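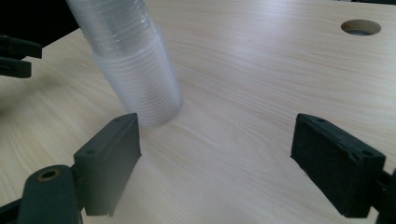 Vol. 14, Issue 9, p. 459

**Figure 2.** Tabletop with a light wood finish.

### 3.2 What people did with the leftover money

I went into this part of the study expecting a boring answer. We asked 40 households in Ruawai and Gonia to keep a plain spending diary through November, and I figured most of them would put any spare cash straight into a savings account. Plenty did! But a good number sent it to old debts first, mostly store cards, and only then thought about an emergency fund.

The Ruawai group got a weekly reminder from Sovell, the budgeting app we used for the diaries. The Gonia group got the same app with the reminders switched off. I had a hunch the reminders would annoy people into quitting (they would have annoyed me), so I was happy to see that only a few dropped out, and those were split between the two towns.

What I can't tell you is whether the reminders made anyone save more. Pay dates were different in the two towns, and a big employer in Gonia, Fletari, paid its yearly bonus right in the middle of our diary month. That muddies things quite a bit — a family with a bonus in hand looks like a great saver for a few weeks, whatever its usual habits are. I tried taking the bonus households out, but the group that was left was too small to lean on.

So I've kept the two towns apart in the rest of this section and treated the bonus as income, the same way the families wrote it down. Rent and car payments come next, in Section 3.3.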